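16 November 2018

Back from the open day, feet hurt, writing this fast before I forget half of it. Train was late both ways. Missed the welcome talk, which I'm told was long and had slides, so fine.

Badge said ARKADEX VISITOR and the pin wouldn't close. Signed in, signed the other thing (no phones in the back hall, then they changed their minds about phones), got a paper cup of coffee and a folder with the floor plan. The plan was wrong. Station 4 is where station 6 is printed. Went through the wrong door and into a supply room, backed out, followed a school group.

First hall was the big stuff. Tzavaras had their palletizer going behind a fence, very loud, stacks boxes all day and they let you press the green button. Line of kids for the button. Watched it for one full pallet. Impressive but I have seen that one before, or its cousin, at the May show. Same blue paint. Same man-size sign about keeping your hands in.

Brendine next, a conveyor with a camera over it that sorts bottle caps by color. Orange and red kept getting mixed up and the woman running it just kept picking them out and putting them back at the start, very calm. Took a leaflet. Unit price on the back, 3,190, no word on whether that includes the camera. Ask about that. Wrote it on my hand and then washed my hands.

Then the back hall, which is what I came for. Sototel's two-arm setup. Much smaller than I thought it would be! In the brochure it looks like it could lift a car. It's a table. Plain wall, dish rack, cardboard box, rolls of tape. I liked that right away, after all the fencing and the yellow paint next door. 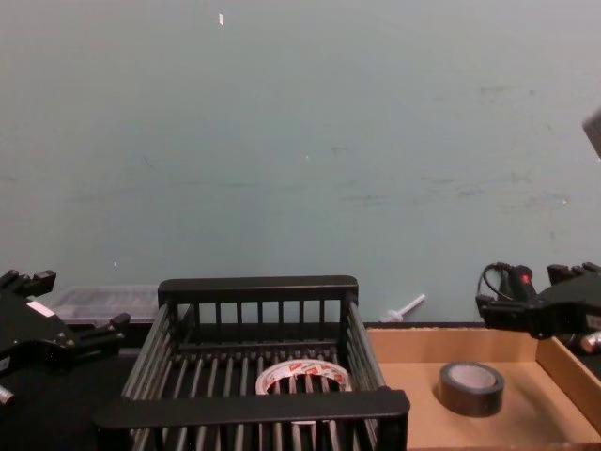 Got a spot near the front by being rude. Group of 11 and I was the only one not from a school or a warehouse. The talk was maybe the best of the day, young guy, no slides, spoke too quietly. Main point was that they spend most of their time on boring things. Picking up, setting down, doing it again. He said they had logged 200 runs on the one task before they would let visitors in to look, and that a person would be sick of it by run five. Somebody asked if it learns. He said yes and then spent ten minutes on what he meant by yes. I followed the first three minutes.

Notes from that, as written, can't read all of it:
- two arms so one can steady, one can pick. sometimes they get in each others way
- slow on purpose
- soft things worse than hard things
- see-through things worst of all (ask why, didn't)
- lighting matters more than he'd like
- something about calibraton every morning, takes as long as breakfast

The warehouse people wanted to know how many an hour. Wrong question, you could see him deflate. He gave a number, they looked at each other, that was that. One of them left for the sandwich table. I stayed put. I had a sandwich in my bag anyway, egg, bit squashed.

My own question came out badly. Wanted to ask how it judges the distance to a thing right before it closes on it, and what I said was something like "how does it know when it's there". He was nice about it. Part of the answer is the small camera out on the arm, it goes where the hand goes, so it gets in close where the big view can't. They put that view up on a monitor for us on the side table and half the group drifted over to it and stopped listening to him. 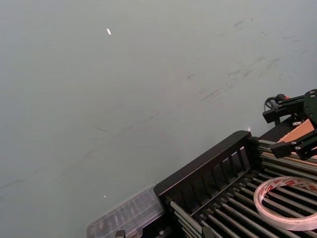
I could have stood at that monitor all afternoon. It's a strange way to look at a table, everything tipped over sideways, and you have to work out which way is up before any of it makes sense. Took me a minute to get that the big gray slope was just the wall, with the scuff marks running across it. And the rods in the bottom of the rack, from that close they look like a roller conveyor, I really thought for a second we'd been switched over to Brendine's feed. Red print on the tape roll was the thing I used to find my place. I wonder if that helps the machine too or if it couldn't care less. Another one I didn't ask. Kept thinking about Dad's workshop and how he'd put his cheek flat on the bench to see if a joint was true. Same idea I suppose. Get your eye down where the work is.

They gave us 90 minutes in the back hall on paper, and then a bell went well before that and we got moved along so the next group could come in. Annoyed. Hung back to get the card with the email on it. It's in the folder. Or coat pocket.

Did the last two stations at a trot. A floor cleaner that talks (no). A glove you wear to steer a little arm, long line, gave up. Raffle, didn't win.

Rain on the way home, folder got soaked, leaflets all stuck together and drying on the radiator now. Must write to Sototel tomorrow about the see-through thing while I still remember how he put it. Also buy milk, also call the dentist back before they give the slot away.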